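# Air-Dry Clay Beads for a First Necklace

I have made these with my sister's kids, with my book club, and alone at the kitchen table at 5 a.m., and I still get excited every time a batch comes out! Karla Cuautle got me hooked when she brought a string of lumpy white beads to our Endmont craft night in May, and I went home and opened a packet of clay before I'd even taken my coat off.

## What you need

- White air-dry clay
- A skewer or a thick needle
- A shallow tray
- 80-grit and finer sandpaper
- Waxed cotton cord

## Shaping

Pinch off a bit of clay and put the rest straight back in its bag. Roll each piece between your palms with hardly any pressure. Cracks? Dab on a little water with a fingertip and keep rolling. Wobbly beads look wonderful on a cord, so don't chase a perfect sphere.

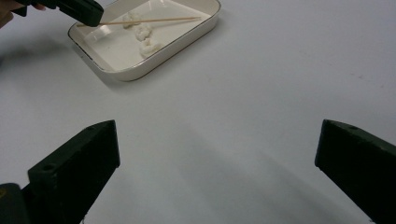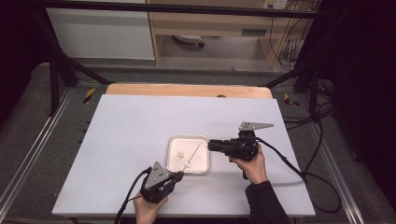

*Small white pieces in a shallow tray.*

## Making the holes

Let the beads sit for 20 minutes first. Twist the skewer in slowly until the tip just shows, pull it out, then finish from the other side (this gives you two clean openings and no ugly crater). Go a touch wider than your cord, as the clay shrinks while it dries.

## Drying and sanding

Leave them overnight and turn them in the morning. Big beads want a second night. Knock down any ridges with the 80-grit, swap to the finer paper, and wipe off the dust with a dry cloth.

Now string them! I tie a knot between beads, which lets a handful fill a whole necklace.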